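로봇은 컵을 어떻게 알아볼까?
글: 분송 닐수완 | 어린이 과학 읽을거리 '딘사'

여러분은 컵을 집을 때 무슨 생각을 하나요? 아마 아무 생각도 안 할 거예요. 만화책에서 눈도 안 떼고 손만 쓱 뻗겠지요. 로봇이 보면 무척 얄미울 겁니다. 로봇은 컵 하나 집으려고 프로그램을 몇 개나 돌려야 하거든요.

먼저 '보는 프로그램'이 일합니다. 전문가들은 이걸 '인식'이라고 불러요. 카메라가 보내는 것은 사실 숫자 더미예요. 여기는 밝음, 여기는 어두움, 여기는 조금 누런색. 이 숫자 속에서 컵을 찾아내야 합니다. 컵에 가느다란 막대라도 꽂혀 있으면 고민이 늘어나요. 막대도 컵의 일부일까요? 손잡이가 이상한 데 달린 걸까요? 그림자는 또 어떻고요. 처음 배우는 프로그램은 그림자를 납작한 물건으로 착각하기도 한답니다.
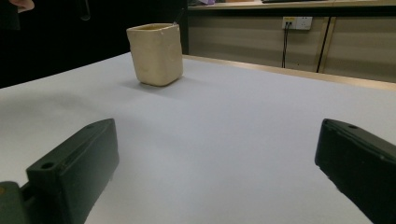 컵을 찾았으면 다음은 '계획' 차례입니다. 집게손이 어느 길로 가야 할지 정하는 거예요. 가장 빠른 길은 직선이지만, 직선으로 가다가 컵을 들이받으면 빠른 게 무슨 소용이겠어요. 그래서 계획 프로그램은 길을 여러 개 그려 보고, 부딪히는 길은 지우고, 남은 것 중에서 하나를 고릅니다. 이름이 '플루틱'인 우리 연구실 프로그램은 언젠가 길을 467개나 그려 놓고 하나도 못 골랐어요. 점심 메뉴를 고르는 저와 꽤 비슷합니다.

집게를 얼마나 벌릴지도 계획에 들어 있어요. 컵보다 좁게 벌리면 컵을 밀어 버리고, 너무 넓게 벌리면 옆에 있는 물건을 건드리지요.

마지막은 '제어'예요. 계획이 "앞으로 가!" 하고 말하면, 제어 프로그램은 모터마다 힘을 얼마나 줄지 계산합니다. 그러고는 조금 움직이고, 확인하고, 고치고, 또 조금 움직여요. 눈 감고 코끝을 만져 보세요. 빗나가면 손가락을 살짝 옮기지요? 여러분 몸도 제어를 하고 있는 거예요.
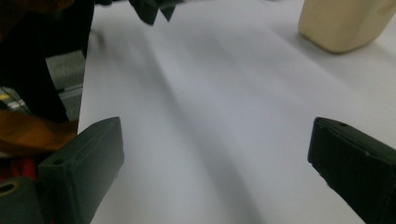
집게손에 달린 카메라에는 골치 아픈 점이 하나 더 있습니다. 손이 움직이면 눈도 같이 움직여요! 컵은 가만히 있는데 화면 속 컵은 구석으로 가 버리고, 위쪽이 잘려서 안 보이기도 합니다. 프로그램은 "컵이 도망갔다!"가 아니라 "아, 내가 움직였구나." 하고 알아차려야 해요. 그래서 손이 어디로 얼마나 갔는지 계속 적어 둡니다.

같은 연구실의 위치엔 깨우마니 선생님은 지난 7월에 이 부분을 고치다가 더하기와 빼기를 바꿔 썼어요. 로봇은 컵에서 멀어질수록 가까워졌다고 믿었고, 무척 자신 있게 뒤로 갔습니다. 로봇은 시킨 대로 했으니 혼날 사람은 따로 있었지요.

집에서 해 보기
친구와 2명이 짝을 지어요. 한 사람은 눈을 감고 로봇이 되고, 다른 사람은 말로만 컵을 집게 해 주세요. 컵은 플라스틱으로 고르고, 속은 꼭 비워 두세요. 쓸 수 있는 말은 앞, 뒤, 왼쪽, 오른쪽 4가지뿐이에요. 손을 오므리라는 말이 없다고요? 그럼 말을 하나 더 만들어야겠네요. 프로그램 만드는 사람들도 날마다 그러고 있답니다.

낱말 풀이
인식: 카메라가 보낸 숫자에서 물건을 알아보는 일
계획: 어떤 길로 움직일지 미리 정하는 일
제어: 확인하고 고치면서 실제로 움직이게 하는 일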